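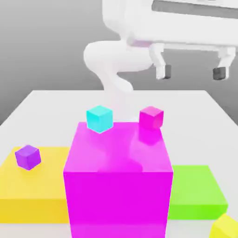

A simulated tabletop with colored cubes and slabs, rendered in Plornilmont. (Image: Nendholm)

Nendholm Releases Plornilmont, a Simulation Kit for Tabletop Pick-and-Place

SUTEL, August — Nendholm today released Plornilmont, a software kit for building and testing robot pick-and-place tasks in simulation. The kit is available now for download and runs on a standard workstation with a single graphics card.

Plornilmont is meant for teams that train or check arm control software and want to try it on many table layouts before using real hardware. It includes a simulated arm with a parallel-jaw gripper, a table, and a library of 472 ready-made layouts built from simple blocks and platforms. Users can run the layouts as they are, change them in a text file, or write their own.

Many of the layouts use more than one height. Small cubes may sit on the table, on a low slab, or on top of a tall block, so a control program has to work out how far down to reach as well as where. Surfaces can be set from matte to glossy. Glossy tops pick up reflections of the arm and of nearby objects, and those can confuse a vision system that has only seen flat colors.

The release includes 28 task types. Among them are picking a cube by color, moving a cube from one platform to another, and clearing a raised surface without touching the other blocks. Each task comes with a written goal, a start layout, and a scoring script. Scores are saved as plain text and can be opened in any spreadsheet program.

Nendholm tested the kit with Tawfik, an automation firm that sets up small packing cells. Tawfik used an early version for 327 trial runs of its own grasp planner and reported problems through the testing period. Several changes came out of that work, including a slower default speed for the fingers and a clearer message when a target is out of reach.

Camera position, light direction, and block colors can be varied from run to run. The random settings are stored with each result, so a failed run can be loaded again and played back exactly. A viewer is included for stepping through a run and saving still images.

Plornilmont does not include a control program for real arms. Users connect their own software through a Python interface, and sample code is provided for position control and for gripper open and close commands. Cloth, liquids, and soft objects are not supported in this release.

Price and availability

A single-seat license costs $3562 per year and covers updates and email support. Schools and universities may apply for a free teaching license, limited to classroom use. A trial version with a smaller set of layouts is offered at no charge — it has no time limit, but results cannot be exported.

About Nendholm

Nendholm makes simulation and testing software for robot arms. The company is based in Sutel.

Press contact: Nendholm Press Office, Sutel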